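From: Riet Aerts
To: Skoscombe household list
Subject: Re: bits on the big carpet

Lurdes Salgado wrote:
> Does anyone else have a patterned carpet that swallows everything? I
> sweep up after the grandchildren and then tread on something at
> bedtime. Also, do you keep a bin in the sitting room or is that
> just asking for trouble?

Oh Lurdes, I could have written that myself! Ours has big flowers all over it, cream and navy and burgundy, and anything dark that lands on a dark one is gone until the hoover finds it (and then you hear it rattle all the way up the pipe). White paper on the cream ones is nearly as bad. I do the picking up by hand first, bin beside me on the floor, and only then plug in.
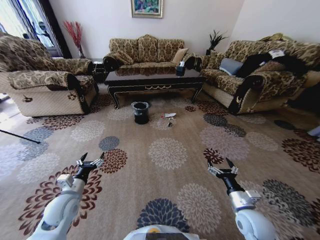 Should you hoover with the pile or against it?
Against it first, slowly, then once with it so the pattern lies flat again. Keep off the fringe if you've got one.

As for a bin in the sitting room, I'm all for it. A small one with a liner, folded well over the rim so it doesn't slide down the first time somebody drops an apple core in. I like it by a leg of the coffee table, where people can reach it from the sofa. Mind you, ours is one of those long glossy tables with curved legs and gold trim, and dust gets into every bit of the carving. I go round it with a soft paintbrush, 5 minutes at most, before I do the carpet, so whatever falls gets hoovered up after.

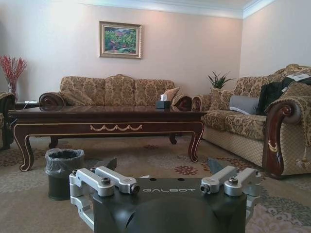
What's safe on gilded trim?
A dry soft brush and nothing else. Sprays and damp cloths can lift the gold, so keep the polish for the flat top and put it on the cloth first.

Bernardo Correia was asking in June about the tissue box leaving a mark on his table. Felt pads underneath, Bernardo, a pack of 100 lasts for years and you can do the lamps as well.

Must go, the kettle's on.

Riet
Ekley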